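Grillden Road Marking Paint – White, 5 litre

Product code 2397. Supplied by MacPherson trade counter and by delivery.

Grillden is a single-pack, solvent-based paint for marking asphalt and concrete. It is used for crossings, parking bays, loading areas, arrows and kerb edges. The finish is matt. It can be put down by brush, roller or airless sprayer, and no primer is needed on sound asphalt that has already weathered.

New asphalt should be left for at least 3 weeks before painting. Sweep the surface well, remove any oil with Pamilel degreaser and let it dry fully. Flaking paint must come off first. Old lines that are thin but still holding can be painted straight over.

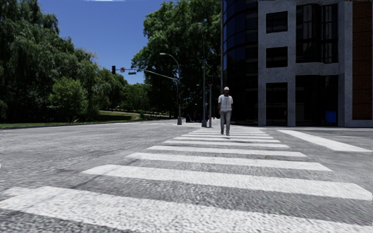 White crossing stripes on a coarse grey asphalt road.

Coverage is around 20 square metres per tin on smooth concrete. Rough asphalt takes more – allow an extra tin on larger jobs, and two coats where the surface is very open. Stir to the bottom of the tin before use and again after any break. Do not thin for brush or roller.

Touch dry in half an hour in mild weather. Keep traffic off until the paint is hard right through, and longer on cold days. Do not apply below 5 degrees or if rain is expected.

Glass beads for night visibility are sold separately in 900 g shaker packs. Scatter them over the second coat while it is still wet.

Also in the range: yellow, red and blue, all in the same tin size. Stencils for arrows and numbers are listed under Bidon.

Orders placed before noon leave the same day. Deliveries to the islands take longer in December. For bulk prices ask for Fionnuala Keane at the trade counter. Safety data sheets are sent on request – please quote the product code.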